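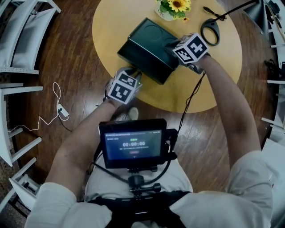
Print | E-mail

October, paste trials, continued

Started 8.40. Bench thermometer says 17, wall one says 19, I believe neither.

Skotero's leaflet claims their ready-mixed starch paste "matches fresh-cooked wheat paste in every respect and keeps for a year". Every respect is a lot of respects. Reijo has already ordered a second tub on the strength of the leaflet, so I'd like a few numbers on paper before a third one turns up.

Set-up same as last time. Strips of the Khoury buckram, grey board underneath, paste brushed on by me for all of them (last time Guoqing did half and I did half, and his half won, which told us about Guoqing). Strips pressed overnight between felts. Then peeled with the spring balance hooked on a bulldog clip, reading taken when the cloth begins to lift. The balance is old and sticks at the low end. I tapped it before each pull.

Batch A, fresh-cooked, Tassanee's recipe: 6 strips. Two let go early at one corner where I think I starved the edge. Left them in. Average 243 g.

Batch B, Skotero straight from the tub: 6 strips. Average 109 g. More even than A, I'll give it that. No strip was good and no strip was awful.

So it does not match in every respect. It doesn't match in the one respect I measured. Before anyone gets excited, though, it's a small batch and one brush, and I knew which pot was which while I was pulling. Tassanee wants to do the next lot with the pots marked on the bottom by somebody else. Agreed. She also thinks the tub stuff may simply want longer under weight, and I can't rule that out. The leaflet says "dries quickly", no time given.

Nabil's view is that nobody peels a box lid with a spring balance. Fair enough, but people do pick at corners, and the corners on the Nellmont order are what came back to us in the first place. He had one of the returned trays out at lunch and the turn-in at the head was up along its whole length. That job was done before we had any Skotero in the building, so it proves nothing either way about the tub. It does say we were making bad corners with good paste.

The thinned version: leaflet says cut with up to a third water for lining paper. Tried it on the Prinano lining sheets. Cockled badly when wet, came back nearly flat by mid-afternoon. Fresh paste does much the same on that paper, so I blame the sheet. Grain direction on the packet label is wrong by the way, tear one and see. I've written on the packet.

Smell: Tassanee says cloves. I say swimming baths. There's some preservative in it and the leaflet doesn't name it. Ghassan rang the supplier and was told it is "conservation friendly", a phrase that can mean whatever the person saying it likes. He has asked for a data sheet. Until it arrives none of this goes near the map folders or anything older than I am.

pH strips: tub 6, fresh 6 or a bit over. The strips live in the drawer next to the sink and have been damp at least once. Need a new pack before I'd quote that to anyone.

Cost. Reijo's sum has the tub cheaper once you count the time standing at the hob. His sum also assumes we never throw any away. I had 2 spoonfuls of skin off the top of tub one this morning and it has been open a fortnight. "Keeps for a year" possibly means unopened. It doesn't say.

For next time
- pots marked blind (Tassanee)
- batch C with twice the pressing time
- leave one set of strips up on the shelf over the radiator and pull them after Christmas
- different spring balance, Guoqing has one for fishing
- do NOT order more paste. Reijo, please initial here:

Stopped 16.15. Brushes washed, the wide one is shedding again and I picked bristles out of three strips in batch A. Didn't note which three.

Print | E-mail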